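Subject: Re: [purkley-allotments] Hall booking and the August seed swap

Orathai Thammasiri wrote:

> Can someone confirm what we have agreed for the seed swap? I have the
> hall down from 8 in the morning but the Bevolgate group think it is
> a lunchtime start. Also, are we taking beans this year? Last time a lot
> of the runner beans had been saved from plots growing two or three sorts
> side by side, and people were not pleased with what came up.

Orathai,

The hall is ours from 8. Doors open to everyone else at 10. I have written to Bevolgate and they now have the right time.

On beans, yes, but with labels. French beans mostly pollinate themselves and come true from saved seed even when two sorts are grown fairly near each other. Runner beans are worked by bumblebees and will cross with any other runner in flower on the site. With 202 plots there is no practical way of keeping them apart. I suggest we accept runners only if the packet says "open site, may be crossed". Anyone who wants a named sort can buy it.

The same goes for squash and courgettes, and there I would be stricter. A crossed squash can turn out bitter, and bitter ones should not be eaten. Please bring squash seed only if you pollinated the flower by hand and tied it shut. Tomatoes, lettuce and peas are all fine.

Last year's swap took in 520 packets, and a good part of the morning went on reading people's handwriting. Each packet needs the name of the plant, the variety if known, the year it was saved and your plot number. Old seed is welcome if the year is on it. Parsnip is the exception, as it hardly keeps past its first winter, so fresh only please.

Drying came up at the last meeting as well. Most of what went mouldy had been sealed too soon. Spread the seed in one layer on a plate or paper, out of the sun, and leave it for a couple of weeks. Peas and beans are ready when a fingernail will not mark them. Use paper envelopes and not plastic bags.

Arrangements on the day are as follows.

1. Setting out. I need four people at 8 to put up the tables. Vegetables go along the window side, flowers opposite, and herbs by the kitchen door. Plain white tops, the middle kept clear until the labels are down. 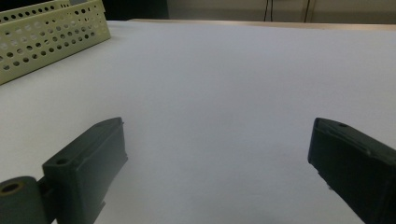

2. Handing in. Packets come to the table by the entrance first, where they will be checked for a name and a year. Anything without both goes in the mystery box.

3. Taking seed. Up to 7 packets each before noon. After that, help yourselves.

4. Leftovers. Thongsuk have asked for spare herb seed for their kitchen garden. The rest goes in the tin in the site hut until spring.

Villeo have the hall straight after us, so we must be out by 2 with the floor swept.

One thing still open is the tea urn. The one in the hall kitchen trips the switch if the oven is on at the same time. If anybody can lend another, please reply to me off list.

Plot 41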